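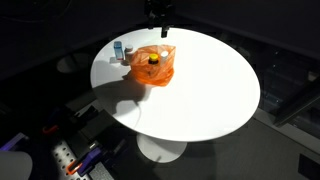 Orange plastic bag and three bottles on a white oval table.

Durkura: sourcing language in celebrity news

Version 1.1, released Sep 2, 2023

Summary

Durkura is a text data set of English-language entertainment news items, labeled for how each item says it knows what it claims. Typical labels cover named quotes, unnamed insiders, social media posts, court papers, and readings of song lyrics. It was built to train and test small classifiers that tag sourcing phrases. It holds no judgment on whether any claim is true.

Contents

durkura_items.tsv: one row per news item, with headline, body text, month of publication and outlet code
durkura_spans.tsv: one row per labeled span, with item id, start offset, end offset, label and annotator code
labels.txt: the 16 span labels with short definitions
guide.txt: the annotation guide, including worked cases
splits/: train, dev and test item ids

Offsets are counted in Unicode characters from the start of the body text. Headlines are labeled separately and their spans carry the prefix H in the item id. Files are UTF-8 with Unix line endings. Tabs inside body text have been replaced with single spaces, and this was done before offsets were computed.

Sources

Items come from two places. Haddad is a weekly entertainment newsletter that gave permission for its back issues to be used. Ukum is an archive of closed fan and gossip blogs whose owners agreed to reuse when they handed over their posts. In total 139 outlets are represented, nearly all of them from Ukum. No outlet contributes more than 50 items to the test split.

Comment sections, photo galleries and embedded posts were removed. Where an article quoted an embedded post in full, the quoted text was kept.

Labels

Labels fall into four groups: direct, indirect, document and inference. The inference group gave the most trouble. It covers cases where the writer argues from a lyric, a music video, an outfit, a missing wedding ring, or the fact that two people unfollowed each other. A lyric quoted without any claim attached to it is left unlabeled. If the claim appears in the next sentence, the lyric and the claim are labeled as one span.

"Reportedly" on its own gets the label INDIRECT_BARE. If a publication is named in the same sentence, use INDIRECT_OUTLET for the whole phrase. When an outlet cites a second outlet that cites an insider, only the nearest link in the chain is labeled. Version 1.0 labeled the full chain, so span counts for the two versions should not be compared.

Annotation

Spans were marked in Meser, our in-house labeling tool. Each item was read by two annotators working apart, and a third settled differences. Annotators trained on a set of 40 items, which are shipped in splits/practice.txt and do not appear in train, dev or test. Annotator codes are random letters and were reassigned for release.

Known problems

Breakup and dating stories are heavily overrepresented compared with film, television and tour news.
Items from Haddad use a house style that avoids the word "insider". A model trained mostly on Ukum will miss many of its sourcing phrases.
Recaps posted in May often repeat text from awards coverage. Near duplicates were removed within a split, but a few remain across splits.
Sarcasm is labeled by its literal form. "A source close to my couch" is INDIRECT_ANON.
Some blog posts have lost their apostrophes. The text was left as found.

Privacy

Names of people outside public life were replaced with PERSON tokens. Names of performers were kept, as were the names of their publicists when quoted on the record. Items dealing with minors or with medical records were dropped. To ask for an item to be removed, open an issue with the item id. Removed ids are listed in withdrawn.txt and are never reused.

Use

Suitable: span tagging, studies of reporting style, teaching. Unsuitable: rating outlets for accuracy, or building profiles of the people mentioned.

Loading

Read both tables with quoting turned off. Many headlines contain a single unmatched quotation mark, and default settings in common table readers will merge rows without warning. Join on item_id after stripping the H prefix.

License

Labels and guide: CC BY 4.0. Body text: research use only, under the terms in TERMS.txt.

Changes in 1.1

Chain rule revised as described under Labels.
Wrong offsets fixed in items containing emoji.
withdrawn.txt added.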